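The Ball Room at Drisance

Club table tennis wears out its equipment slowly and unevenly. The Drisance league, formed in 1908, still plays in the upper hall of the old Wandeck works, where the floor is maple and the lighting is set at 400 lux.

Lux is measured at table height, at both ends and over the net. A reading taken at one point says little about glare on the far side.

Plastic replaced celluloid some years ago. The newer balls are harder, slightly slower in spin and more prone to splitting at the seam. The league grades them by a spin test on a flat surface. A ball that wobbles goes to practice.

White balls and a plastic container.

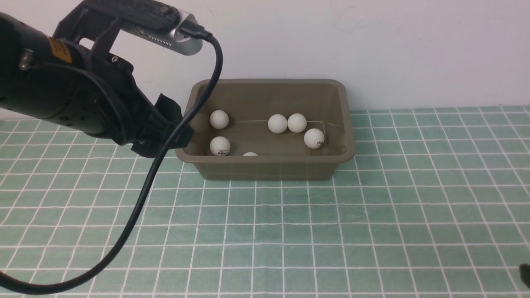
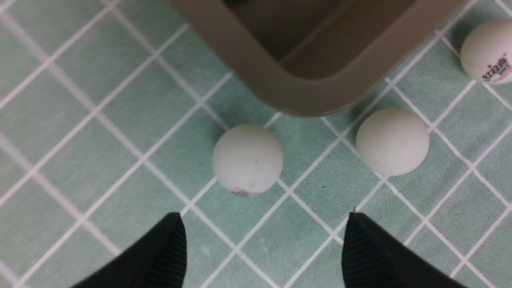
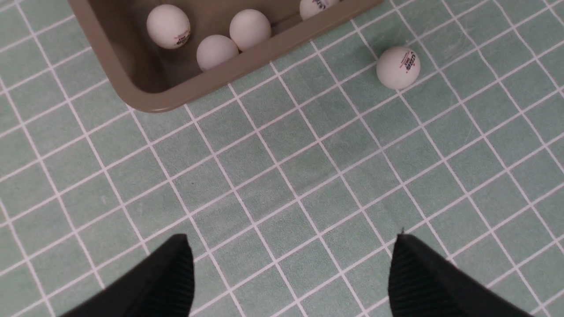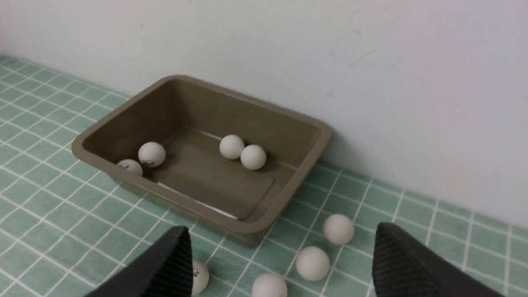

Rubber is the larger expense. A sheet loses grip through dust and skin oil well before it looks worn, and cleaning with plain water restores part of it. Ornow, the league's supplier, advises storage under film, away from radiators. Tables are checked each June for level, with a tolerance of 3 mm across the full length. Two failed last year and were moved to the junior section at Deng.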